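Plants at the Kadlecs'

We finally got over to see Ľubica and Kvido Kadlec's collection in January, and wow, what a home for anybody who loves leaves! Ľubica started with 2 cuttings on a windowsill. She's now well past counting, and there's something green (or purple, or striped) wherever you turn. Kvido builds little stands for the favorites, which he calls Plorklows, and we'd happily have taken all of them home with us.
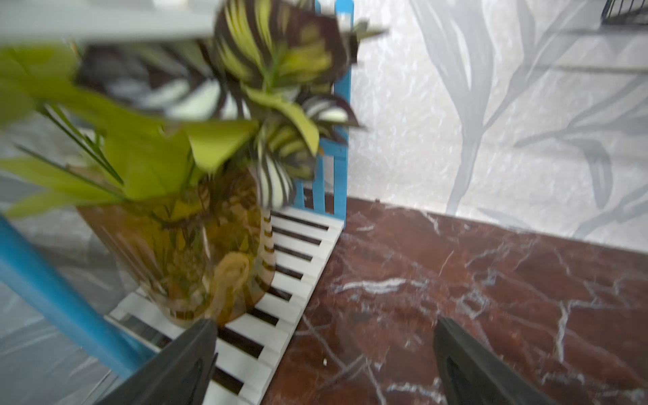

Amber glass, a little bench with a blue slatted back and white seat slats like piano keys, and those burgundy and cream stripes against the lime green!

I love being able to see the tangle of stems and roots through the glass, and the veined red-brown marble underneath sets off the colors so well. Ľubica says the striped ones get moved whenever the light shifts, and she turns the vases every 4 days or so she doesn't get lopsided growth. More from the Trnka greenhouse visit coming soon, once we've sorted through the pictures!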